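Okay, small rant about learning to fix old radios at the age I am now. I picked up a Tosberg portable from 1986 at the Otgate market in June and it has taken over my evenings.

Paid 12 bucks for it. The colour is somewhere between mustard and regret and I love it.

First problem was the dial cord. You wind it three times round the tuning shaft, it slips off, you say a word, you start again. I watched the same Kudo video until the guy's voice was in my dreams.

Second problem was crackle. Cleaned the volume pot, gave it a good twist back and forth, and hey – the cricket!
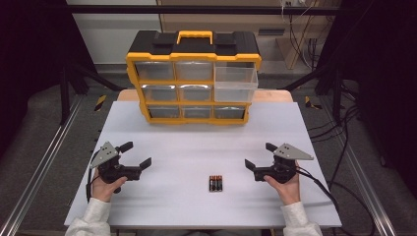

Third problem is that I now want another one. There's a Furkine with a cassette deck going cheap two suburbs over and I've messaged the seller twice already.

If anyone knows where to get proper dial cord by the metre, please yell. Fishing line does the job but it stretches, and my favourite station has drifted again since dinner.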